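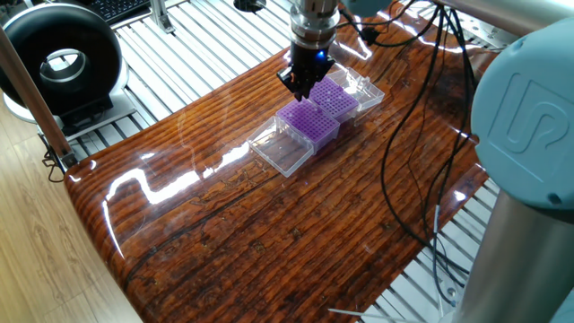
Do you need a lawyer to take a landlord to small claims court over a security deposit?

Most people go without one, and the forms at the Reltthorpe courthouse are written with that in mind. You can still pay for an hour of advice beforehand if it would help you sleep.

Abrehet Kahsay
Sunday, May 24, 2020

1/ So many of you wrote to me after my last post about moving out of the Akanda Street apartments that I'm going to put the whole deposit story in one place. Get yourself some tea, I am not a brief person (my sister will confirm this).

2/ Quick background. I rented from Trurkis Rentals for 6 years. Good neighbors, terrible water pressure. When I left last August I handed over the keys, got a signed receipt for them, and left a forwarding address in writing. Please, please do that last part. A text message is better than nothing but a letter is better than a text.

3/ Weeks went by and then I got a check with $363 taken out of it for "general cleaning and wear." No list, no receipts, just that one line. I had scrubbed that oven on my knees, friends!

4/ Now, rules on deposits are different from state to state, so look up your own before you borrow anything from me. Where I live the landlord has to send an itemized list by a deadline. Yours may have a shorter deadline, or a longer one, or an extra penalty if the landlord acted in bad faith. Your court's self-help page is a good first stop and the law library people are lovely on the phone.

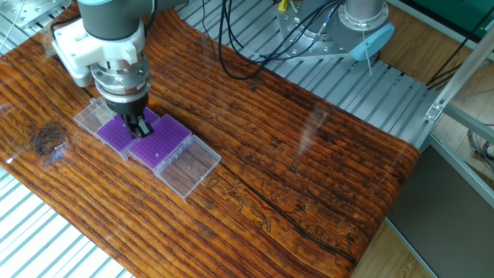

Gripper and purple tip rack, glossy wood tabletop.

5/ Before you file, write a demand letter. Mine was 4 paragraphs and I'm a little proud of it. I said who I was, when I moved out, how much was held back, and the day I wanted it returned by. No name-calling, even though I had some names ready. Send it in a way that gives you proof of mailing and keep a copy for yourself.

6/ They didn't answer, so I filed. The clerk can't give you legal advice but she can tell you which form and how many copies, and mine was so patient with me. The trickiest part was the landlord's legal name. The sign on the building said Trurkis Rentals, and the lease turned out to be with Wakov Holdings. Check the lease first, and then the state business listing, and sue whoever is really on that paper.

7/ Evidence! I had 96 photos from move-in and move-out and I was ready to show the judge every single one. Don't do that. I picked the kitchen, the bathroom, the carpet and the oven (of course the oven), printed them two to a page and wrote the date under each. 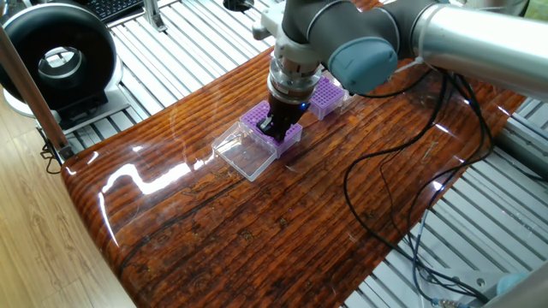 Fingers down in the purple rack.

8/ My hearing ended up being by phone on account of the courthouse being closed to the public, and I sat at the kitchen table in a blazer anyway. Mail your exhibits early if yours is by phone too, and send the other side a set. Ask for an interpreter when you file if you or a witness would be more comfortable with one. My aunt was my witness for the cleaning and she did so well in Tigrinya.

9/ The whole thing was over before my coffee got cold. The judge asked Wakov for the itemized list, they didn't have one, and he ordered the full amount back plus my filing fee. I said thank you, your honor, probably too many times.

10/ A couple of you asked whether a judgment means they pay you right away. Sometimes it does. Mine took a second letter. If yours won't pay, the clerk will have a packet on collecting, and it's worth reading even though it is dull as dishwater.

11/ If you're stuck on the demand letter, send me a message and I'll share mine with the addresses taken out. I'm slow this week with the garden going in, but I do read them all.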